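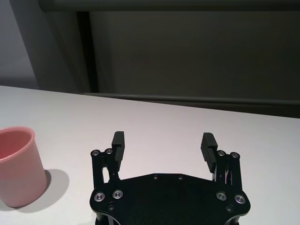

Pink cup on the white table, room 14.

Tableware and Tabletop Check, Plinitwood Day Room
Last updated: Sat 22 June

Use this sheet for plastic cups and the white tables they stand on. Go through it before the first drinks of the day. Write OK, FAIL or N/A next to each item and put a comment if the answer is anything other than OK. Sheets go in the Bemard binder by the door.

Checked by: Banafsheh Kermani
Second check: Uthai Rattanakul
Sheet no.: 414

Section A. Cups

A1. Rim has no chips, splits or bite marks. Run a clean finger all the way around the lip, inside and out.
Result: OK
Comment: Thick rounded rim on the pink one. Feels smooth all around.

A2. No cracks in the wall. Squeeze lightly and hold up to the window.
Result: OK
Comment: None found. The matte finish hides fine scratches, so tilt the cup while you look.

A3. Inside is clean, with no film, tea stain or leftover soap.
Result: OK
Comment: The inside of the pink cup looks darker than the outside. I failed one for this in January and it did not need to be failed. Wipe with a white paper towel. If the towel stays clean, pass it.

A4. No smell.
Result: OK

A5. Cup stands flat and does not rock when tapped at the rim.
Result: OK
Comment: Tested upright on the table. These are narrower at the bottom than at the top, so they tip sooner than the old straight ones. Keep them in from the table edge once filled.

A6. Cups are not used for paint, pens or glue.
Result: FAIL
Comment: One from the Gakura set had dried glue in the bottom. Moved to the craft shelf and marked with tape. Do not return it to the kitchen.
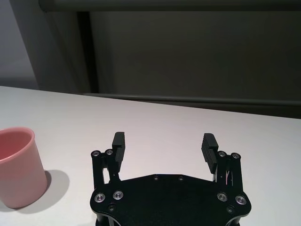
Section B. Tabletop

B1. Surface wiped with the daily cleaner and left to dry for the time on the bottle.
Result: OK

B2. No sticky patches. Check with the back of the hand, especially near the edges.
Result: OK
Comment: A cup leaves a soft gray shadow on the white top in this light and it can look like a smear. Move the cup before you start scrubbing.

B3. No rings or stains that stay after wiping.
Result: FAIL
Comment: Faint ring on the second table, by the sink. Tried baking soda paste, left it 11 minutes, no change. It is a mark and not a hazard, but it stays on the list until we get the Jafarzadeh cream.

B4. Edges and corners free of splinters, lifted trim and sharp spots.
Result: OK

B5. Table does not wobble. Lean on each corner in turn.
Result: OK
Comment: Tightened one leg by half a turn.

Section C. Storage and replacement

C1. Clean cups stored upside down on the rack, not stacked while damp.
Result: OK
Comment: Rack was pushed against the wall. Pulled it out to let air behind it.

C2. Spare cups in the cupboard.
Result: N/A
Comment: Order of 50 not delivered yet. Uthai to call.

C3. Failed items removed from the room the same day and entered in the log.
Result: OK

Actions open: glue cup to log (done), ring on second table (waiting), spare cups (waiting).

Comments

Renske: Does A2 apply to the clear cups too? We get fine lines in those after the dishwasher and I never know whether to fail them.

Banafsheh Kermani: Yes. If you can feel the line with a fingernail, fail it. If you can only see it, write it down and check again next week.

Dorrie P.: Our version of the sheet still has B2 and B3 as one item. Which one should we be using?

Uthai Rattanakul: This one. Please recycle the old copies.

Related
High Chair and Booster Seat Check
Dishwasher Weekly Check
Craft Shelf Labels, Print Version
Kitchen Cupboard Stock Sheet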